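Notes to self, Kimlow talk, 2019-01-07. Water on the lectern. Slow down!

## Opening

- Ask for hands: who folded laundry this week? Then: who enjoyed it? (Wait for the laugh. If there's no laugh, keep moving.)
- I've been promised a robot that does my chores since I was a kid in Zindedville, and I still own an ironing board.
- So the question for tonight is whether machines can do this stuff yet. My short answer is "some of it, slowly, if you set the table for them."

## What's already pretty good

- Floors. A floor is flat and a sock is the worst thing that happens to it.
- Moving identical boxes. Elsie Grimshaw let me hang around the packing line at Cletcombe for a morning and I was bored within minutes - which is a compliment to the line.
- Mention that she still has people on the returns bench. Returns come in any old way, half of them inside out.

## Why cloth is so hard

- A box has a shape. A shirt has whatever shape you dropped it in (do the shirt thing here - drop it, pick it up, drop it again).
- You can't see the back of it, and grabbing one corner moves all the others.
- Pants are sneaky. Two legs, a waistband that bunches, maybe a drawstring wandering off on its own.
- Zewditu Araya's line, if I can get it right: "My four-year-old folds badly, but she always knows which end is the top." Knowing which end is the top is a huge part of the job!
- Click to the slide and give people a second with it. Point out the gathers in the middle and the loose cord, then the grippers at either end. Ask the room what they'd do next with it, and take 2 answers, tops.
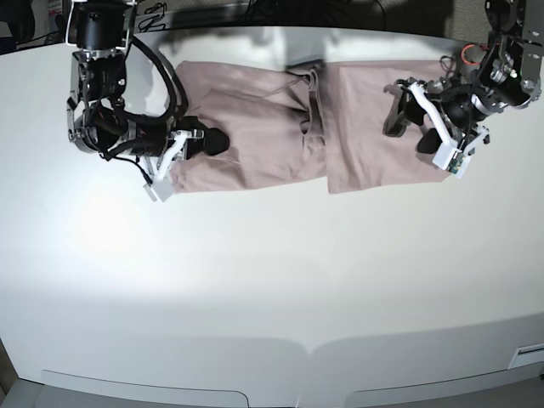 ## So, yet?

- My honest scorecard: floors yes, boxes yes, towels getting there, a mixed basket no.
- Shop floor gets it before the house does. You can bolt things down in a shop, and your cat doesn't sleep in the parts bin.
- Ieuan Bevan will ask about cost. He always does. Say I don't have a number I trust and offer to talk after.
- If there's time, the Pană story (short version, skip the bus part).
- Thank Cosmin for the projector, then questions.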